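About Mener

Mener is a small coffee school on Indska Street. We teach people to brew, taste and store coffee at home, and we train staff for cafes that are too small to run their own courses.

The school was started by Valbona Tomić and Dirceu Aguiar, who met while working behind the same counter. The first classes were held in the back of a bakery, after closing. We moved to our current rooms in February, two years later, and have 419 square feet, most of it counter.

Classes have up to 9 students. Kaisu Mäkelä teaches the brewing courses, both filter and stovetop. Arben Mujić runs the tasting evenings and the cafe staff program – ask him about dates, as they change with the season. Viola Tedesco answers the phone and handles bookings, refunds and gift cards.

The beginner course is four evenings. It covers grinding, water, filter brewing and keeping beans fresh. Bring an apron if you like. Cups, kettles and grinders stay at the school, and we don't sell equipment.

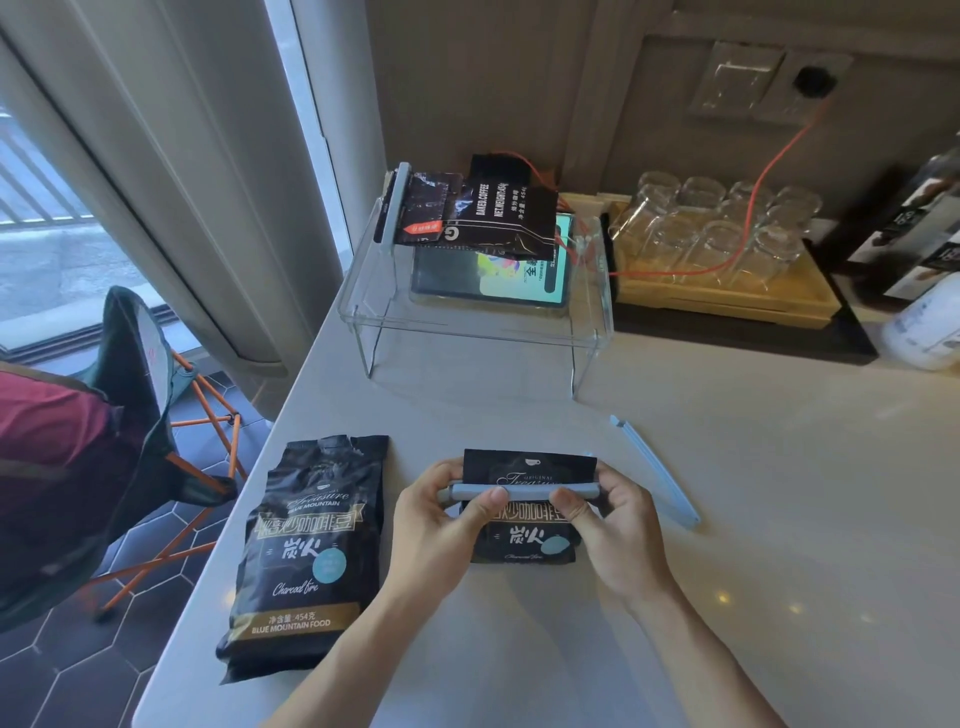

Do I need my own grinder to take the beginner course?

There are grinders at the school for every student. If you have one at home, bring it to the second evening and Kaisu will help you set it.

Parking is behind the building, entrance from Jurodby Lane. The door code is in your booking email.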